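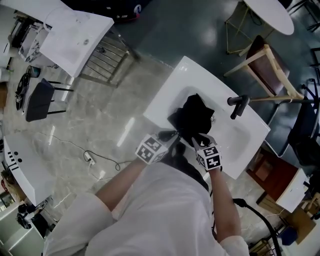 Shoulder update, as promised, and sorry it's been ages. Typing this in ten minute goes so expect a mess. Still frozen. Left side, the one I sleep on, obviously. What gets me is how small the list of safe movements is now. Leaning over a white basin with a black cloth scrunched in both hands, elbows bent, hands low in front of you, that sort of job I can do till the cows come home. Hanging the thing up after, no. Anything above the chin, no. Bra, coat, seatbelt, top shelf, no no no no.

For anyone new: it started in the winter as a twinge when I reached into the back seat for my bag. Ignored it. Then I couldn't tuck my shirt in. Ignored that as well. By the time I rang the surgery I was waking at 3am and walking round the kitchen holding my own elbow like a baby.

Saw the physio at Bindcombe last month, Priya Pettigrew, who some of you will know from the running club talks. Very patient. She lifted the arm out sideways herself, with me doing nothing, and it stopped dead at 40 degrees. Same when I tried it. Apparantly that's the clue. If it was a tendon thing she'd expect to get it further than I could on my own. With a frozen one it's the bag round the joint that has gone thick and tight, so it doesn't matter who's doing the lifting.

Things I asked and what she said, mostly for Lise Dufour who has messaged me twice about hers:

Will it go on its own? Usually, mostly, but slow. A year or more, could be two or three. Painful bit, stiff bit, then the thawing bit. Some people are left with a little stiffness.

Did I cause it? Probably not. More common in your forties and fifties, more common if you've got diabetes (I had the blood test, I haven't) and often there's no reason at all. I'd been blaming the new mattress.

Should I push through? No. I had been pushing through. In the sore stage it just winds it up. Little and often, stop at the stretch, don't go looking for the pain. She had me doing pendulums, bent over with the good hand on a table and the bad arm dangling and swinging. You feel a right wally. Also sliding a tea towel along the worktop, which I quite like.

Injection? Had it. Steroid, into the joint, done by Dr Barrera (Jaqueline, she said to call her, I did not manage to call her Jaqueline while she was holding a needle). Stung, ached for two days, then the nights got better. Properly better. First full sleep since before Christmas. Movement not much changed yet but I'll take the sleep. She did say it can help the pain for a few weeks and might not do much beyond that, and that it's best early on, so don't sit on it like I did.

Then the money confession. Before any of that I spent £225 on a heated shoulder wrap called the Joltar, at 11 at night, off the back of one advert. It gets warm. So does a wheat bag. I had a wheat bag. It's in the cupboard if anyone local wants a go of it, the charger is there too I think.

Cường Mai asked in the comments about swimming. I tried it, breast stroke only, and the warm water was lovely but the actual stroke was a bad idea. Ended up walking widths in the shallow end with the arm floating. Will ask Priya whether that counts for anything. And Diệp Ngô, thank you for the pillow tip, hugging one so the arm doesn't drop across in the night. Works. Tell your mum.

Keeping a daily score out of ten for pain, last thing before bed, in the back of the diary. 13 weeks of it now. I'd have sworn blind nothing had changed but the early pages are all sevens and eights and lately it's threes and fours, with one nine when the dog pulled. So there's that.

Usual warning that I do payroll for a living and know nothing, if yours is hot or swollen or you've had a fall or you feel ill with it, ring someone today and dont read blogs.

Next appointment is in July. Want to be able to reach the washing line by then, or at least the lower bit where it sags. Got to go, pasta's boiling over.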